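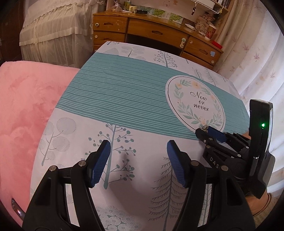 4. The Kit in a Bedroom

4.1 What the vendor promises

Celach sells its hand-held gripper set as a way to record manipulation data "anywhere a person can stand." We have some sympathy for the phrase. A person can stand in a great many places, and most of them turn out to be furnished. The bedroom in Figure 3 is a fair sample: a bed under a duvet with trees printed all over it, a crowded desk behind, a curtain at the right. The desk did not make it into the Celach brochure, where every surface is white and holds one mug.

We took the kit on a standard evaluation loan in July 2019, under the same terms offered to any paying customer, including the damage deposit. It was compared with the Skurkport tabletop rig described in Section 3, which has the advantage of never having to meet a duvet. Both sets of recordings were passed through the Aguiar labeling service. We chose Aguiar for price, and its error rate is reported in Section 6 without further comment from us.

4.2 Soft surfaces

The vendor's reference tasks assume that the thing under the object stays where it is. Bedding has no such manners. In Figure 3 the left-hand tool stands over the duvet with its blue ribbed pads facing each other across an open gap. The pads are the part of the kit we liked best. They come off without tools and go back on the same way, a sentence we were unable to write about the Skurkport rig. The shadow that falls between them is another matter. On plain fabric our contact detector handled shadows well enough. On a print of dotted branches and wavy lines it reported touches that the operators had not made, with high confidence, and kept reporting them until we lowered the threshold and lost some of the real ones.

Celach's support desk suggested that we use a plain sheet. We did, for a control condition, and the false touches mostly went away. We do not regard this as a fix, unless the vendor intends to ship the sheet.

The large pink cushion at the left of the figure raised a related difficulty. Plush gives way before it resists, and the default stopping rule waits for resistance. Operators learned to stop closing the jaws by eye, and the recordings from soft goods therefore contain a good deal of human judgment that the product literature credits to the gripper.

4.3 Small crumpled things

The object against the jaw of the right-hand tool, small, crumpled and yellowish-brown, belongs to the category our protocol lists as "loose small items." Aguiar's labelers had a category for it too. They had several, in fact, and used them in turn. We collapsed these into one before computing agreement, a step that improved the numbers and cost us nothing but a little pride.

Small items are where two hand-held tools ought to earn their price over one. An operator can hold the fabric with the first and pick with the second, and after a short practice period most did so without being told. What they could not do easily was see. The tall black module sits on top of the gripper, just where a person would like to look, and operators leaned sideways to get past it. Several asked whether it could be mounted lower. We forwarded the question to Celach and received a copy of the mounting instructions, which we had already followed.

The green indicator light on the side of the module deserves a kinder word. It is small and it is visible from the operator's position. In our loan unit green meant recording, and an unlit indicator meant that the last episode would have to be done again. We would have welcomed a sound as well. People picking things off a bed are looking at the bed.

4.4 Yield

We collected 2000 episodes in home settings and discarded nearly 200 of them. The largest group of discards came from tracking loss when the tools crossed in front of patterned fabric. The next came from the operator's own sleeve, which has a habit of entering the view at the bottom corner (visible at the right in Figure 3) and is not modeled by the vendor's software, although every customer may be assumed to have one. A further 47 episodes were set aside as unlabelable after Aguiar returned them with the note "blanket?" in the object field. We reviewed these by hand and found the note hard to argue with.

The Folent post-processing package, offered as an add-on, recovered part of the tracking loss. It also smoothed the jaw opening signal so thoroughly that quick regrasps disappeared and the operators came out looking far more decisive than they were. We report results with and without it. Buyers who want calm data will prefer the version with.

4.5 Setup and handling

Celach states a setup time of 5 minutes per room. This was achieved in our lab. In bedrooms it took longer, mainly while operators found somewhere to put the case, the desk being taken up by a jar, a flashlight, a tube and whatever else its owner had left there. We did not clear surfaces before recording. The kit is advertised for lived-in homes and we saw no reason to help it.

The linkage arms and pivot screws held up through the loan period and needed no tightening. The spare pads supplied in the case were not used. We returned the set in October with its charging cable, for which we were nevertheless invoiced, and the matter was still open when this section was written. Cost figures in Section 5 exclude the cable.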